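Product Review: The Preven Tabletop Simulation Package from Niltenetti

Our office reviews automation products for teaching laboratories, and the Preven package has been requested more often than any other title this year. Niltenetti offers it as a subscription service. The customer receives a library of furnished virtual rooms, a set of household objects, and a ready-to-use arm model mounted on a pedestal. No hardware is supplied, and none is required.

The review was carried out in September on a standard department workstation. Installation took 12 minutes. The basic license includes 457 object models, and the extended license raises that number to 572. We tested the extended license, using the living room setting and a small object on a covered round table.

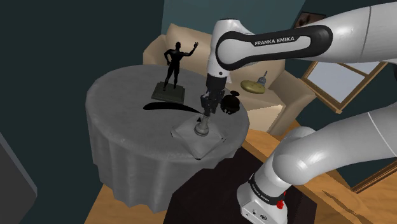

The Franka Emika arm model over the round table, living room setting.

The rooms are the strongest part of the package. Sofas, windows, doors and wall pictures are all present, and a user can change the viewing position at any time without restarting the session. For instructors, this has practical value. A student who sees a task from one side only will often misjudge the distance between the fingers and the object, and a second view corrects the error quickly.

Camera placement is handled through a simple menu. Positions can be saved under a name and shared with other users on the same license. We would have preferred a way to lock saved positions, as two of ours were overwritten during the trial.

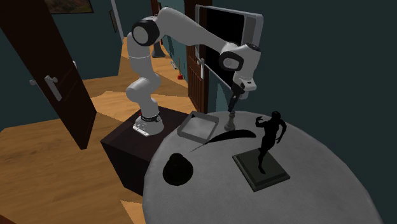

Niltenetti's support desk confirmed that locking is planned for the next release but gave no delivery month. Replies to our other questions arrived within one working day and were complete.

Surface quality is uneven. Cloth is convincing at ordinary distances, and the weave holds up well in close views. Shadows are less satisfactory. Dark objects can lose nearly all of their surface detail, and we advise customers who intend to train vision software to adjust the lighting settings before they collect any material. The manual covers this subject in a single paragraph.

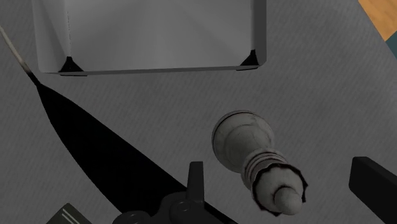 Close views place the heaviest load on the workstation. We ran a batch of 1,000 short episodes overnight, and the batch finished without a fault, although the log files were larger than the manual suggests. Departments with limited storage should plan for this.

We also compared the package with Bundance, which we reviewed last year. Bundance has the better manual and a lower entry price. Preven has the better rooms and is easier to set up. Departments that already hold a Bundance license have little reason to change before renewal.

The Preven package is recommended for teaching use under the extended license. Our review of the Schumacher lesson kit will follow when the trial period ends.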